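Search Lusta news

ERKDALE, March 28, 2018. I'm so happy to share that Lusta's spring cord sort-out is on, right by the clothes rack!

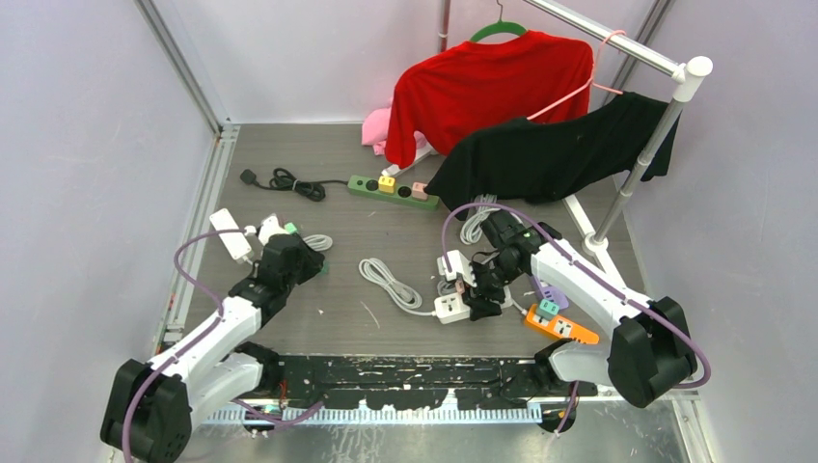
Holen asked if we'd take old power strips too. Yes please, bring 2 or bring 10!

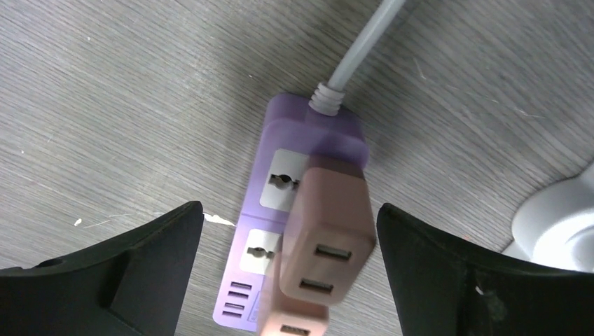
Lusta Home Team

My favorite is the purple one, with USB ports right on it. Drop-offs run 13 days.

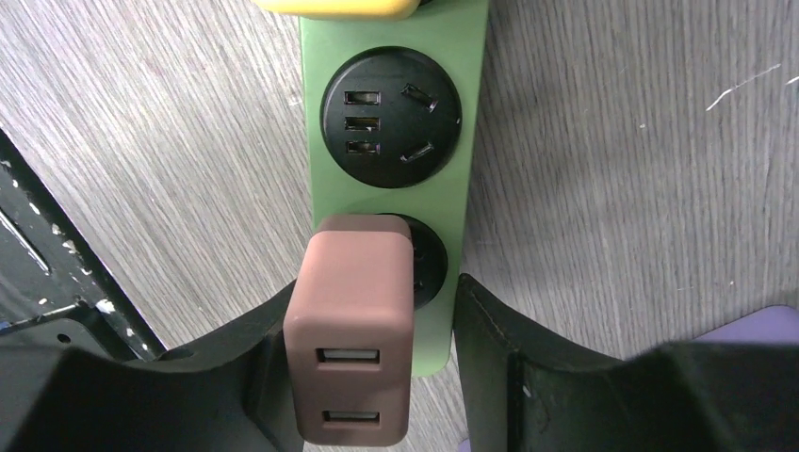
Green power strip with a USB charger plugged in.

65 shares | 2 comments

Hwang: Do you want tangled ones?
Guest: Count me in!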